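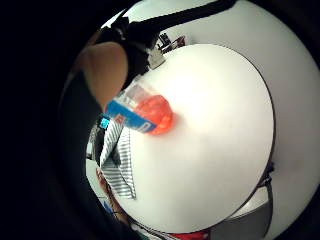
A clear plastic container with a blue label, on its side on a round white table.

Flollham council member faces questions over water contract

2019-06-05

Fergus Lennox has read the auditor's report three times, and he says he still cannot tell who approved the second payment.

"There is a signature line and it is blank," Lennox said. "The money went out the same afternoon. I would like someone to explain that to me."

Lennox spent 31 years as a clerk in the county records office before he retired. He now files public records requests, mostly on his own, and it was one of those requests that brought the Liridel contract into the open. The firm was hired by the town of Flollham to replace service lines on the east side. The council voted for the deal in April after a closed session.

What the minutes do not mention is that council member Yi-chun Yuen held a paid advisory position with Liridel until shortly before the vote. Yuen did not recuse herself. Her disclosure form, which Lennox obtained along with 878 pages of emails, lists the income under "other."

"I filled in the form the way the town attorney told me to fill it in," Yuen said by phone. "I had left the company. I had no stake in it. If people want a different form, they should write a different form."

She said she was paid for advice on permits and never discussed the Flollham job with anyone at the firm. Asked whether the emails support that, she said she had not seen the full set and would not comment on messages taken one at a time.

Lennox does not accuse her of taking money for a vote. He was careful about this several times during our conversation.

"I don't know what she did or didn't do," he said. "I know what the rule says. You sit out the vote and you put the reason in the minutes. She voted, and the reason is nowhere."

The auditor's report runs to 54 pages and deals mainly with billing. It found that the firm charged the town for work at 752 addresses. Lennox compared that figure with the permit log and says the two do not match, though he has not finished going through the log. Liridel did not return two calls and an email.

Yuen said she supports an outside review and would hand over her calendar if asked. "Nobody has asked," she said. "Mr. Lennox has my number. He has never used it."

Lennox confirmed that. He said he prefers to deal in paper.

He pointed to the town of Itby, where a similar complaint against a zoning official took two years to settle – and ended with a letter of caution. He expects something like that in Flollham.

"They'll say the form was confusing," he said. "Maybe it was. I'd still like to know who sent the second payment."

The council has put the audit on the agenda for its next regular meeting. Public comment is limited to three minutes a speaker, and written statements can be left with the town clerk beforehand.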